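July 10, 2026

Relabeling of the local history shelves, continued. Finished the Tiswood parish boxes and started on the Billby newspapers. The old spine labels come off clean with the warm spatula if you give them 20 seconds. Longer than that and the cloth starts to lift with them.

Printed 300 labels on the new stock. The first sheet fed crooked, so the margin in the template is now 2 mm wider on the left. Saved as a new copy, old one left alone.

Midix still drops the suffix when a call number has two decimals. Same fault as in June. For now, type the suffix by hand after export and check it against the shelf list.

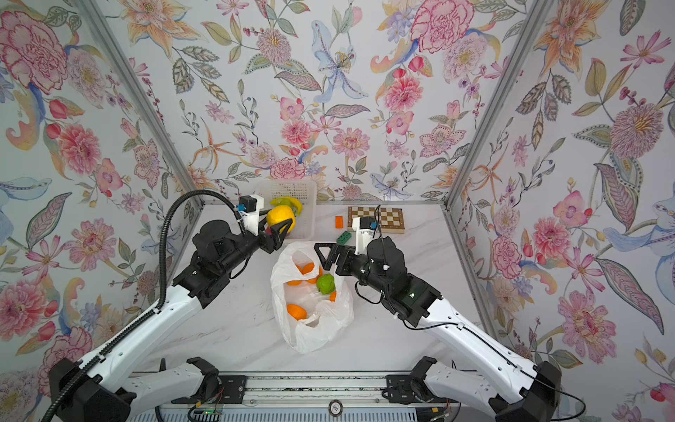

Yellow citrus in the left gripper, right gripper open.

Hou bindery sent back the 32 volumes from the last batch. Sewing is good. Two have the title stamped too low for our label position, so those get the label on the front board, upper left. Wrote that in the item notes.

Paste is nearly gone. The jar in the cold cupboard has a skin on it, don't use it for anything that goes back on open shelves.

Next: Billby bound volumes, bottom row first. Need the low cart and the long book supports from the reading room. Ask the desk before taking them, they were short last time.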